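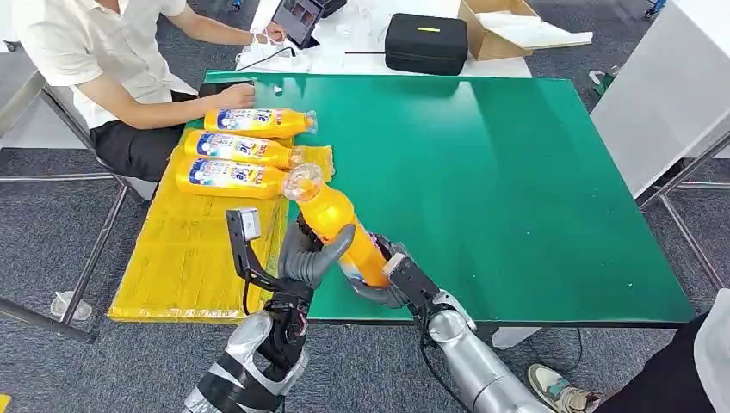

Osstead Tenants' Network Questions Trelora's "Zero Hassle" Bottle Refill Plan

OSSTEAD – The Osstead Tenants' Network said Friday that it will not endorse the refill program offered by Trelora to apartment buildings in the city until the company answers basic questions about cost, storage and cleaning.

Trelora has told building managers that its plan will cut plastic waste by 41 percent in the first year. The network has asked twice to see how that number was reached. The company sent a brochure.

Under the plan, residents pay a $15 deposit for a starter set of household cleaner bottles and return the empties to a locker in the lobby. Trelora collects them, refills them at its Safavi plant and brings them back. Buildings sign up for two years and pay a monthly fee, which landlords would be free to pass along to renters.

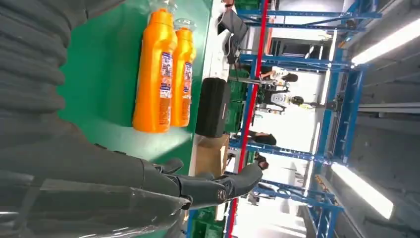 The network's main concern is what happens when a bottle does not come back. The draft contract lets Trelora keep the deposit after 30 days, and it does not say who pays if the locker is full or broken. A renter who does everything right could still lose money.

"We have been promised easy recycling before," the network said in a statement. "The Tromatska building got lockers two winters ago from a different company. They are still in the lobby, and they are still locked. We would like to see this work somewhere before 1,000 households are asked to pay for it."
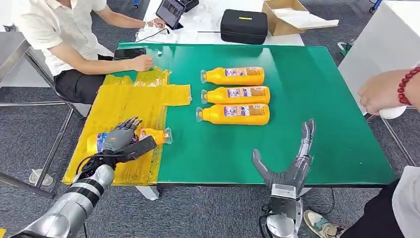
Trelora says a trial in 200 apartments went well. It has not released the return rate, the number of complaints or the names of the buildings that took part. The network does not accept "went well" as a result.

The network is asking Trelora to publish the trial figures, drop the 30-day rule and let buildings leave the contract after six months. It is also asking landlords not to sign before residents have read the full terms – including the fee schedule on the last page.

A meeting for renters will be held in October at 7 p.m. in the Osstead library annex. Trelora has been invited and has not yet replied.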